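# Grutotwood moisture log

Moisture readings from hardwood boards air-drying in an open shed. The log covers one drying season, starting in November, and was kept to find out how long the boards need before they can be brought indoors and glued up.

## What is in it

- `readings.csv`: 2,000 rows, one per meter reading
- `boards.csv`: 195 rows, one per board
- `shed.csv`: air temperature and relative humidity inside the shed, one row per visit
- `notes.txt`: remarks typed up from the paper notebook, spelling left alone

Boards came from two yards, Drustico and Zwahlen. The Drustico boards were sawn to order and stacked the same week. The Zwahlen boards had already been under cover for a while, and the yard could not say how long, so `days_since_sawn` is blank for all of them. Don't fill it in from the stacking date.

## Columns in readings.csv

`board_id` matches `boards.csv`. IDs were written on the end grain in crayon. A few wore off and were rewritten from the stack diagram; those have `id_redone` set to 1.

`mc` is moisture content in percent, as shown on the meter, with no species correction.

`mc_corr` is the same reading after the correction table for that species. Use this one unless you have your own table.

`pos` is where the pins went in: `end`, `mid` or `far`. End readings were taken one hand's width in from the end grain.

`depth` is in millimeters and is either 5 or 8.

`visit` is a running number. Visits were on Thursday mornings when weather allowed. Gaps are real gaps.

## Known problems

The meter battery was low on visits 12 and 13. Readings from those two look high by a point or so. They are kept and flagged in `batt_low`.

Stack C was restacked partway through the season after the stickers on the bottom two layers slipped. Boards from the lower half went to the top. `layer_old` and `layer_new` give both positions.

336 readings have no depth. The notebook page had the column but it was not filled in. Most are probably 5 mm.

Anything below 7 percent is near the bottom of the meter's range and should not be taken too literally.
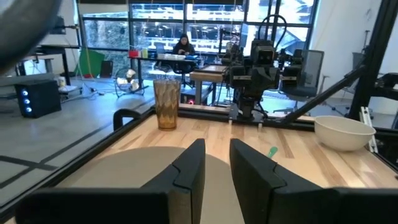
## Using it

Average over `pos` before comparing boards. The ends dry faster and will pull a board's number down if you have more end readings than middle ones. For anything to do with drying rate, leave out stack C after the restack or treat it as a separate stack.

The shed is open on the north side only. Rates from a closed shed or a kiln will not match these.

An earlier version of this log was shared under the name Cosance. It had the species codes for ash and elm swapped. If your copy has that name on it, replace it.

## License

Free to use and change. Please keep this file with the data.

Contact: open an issue on the Grutotwood page | © Grutotwood | Back to top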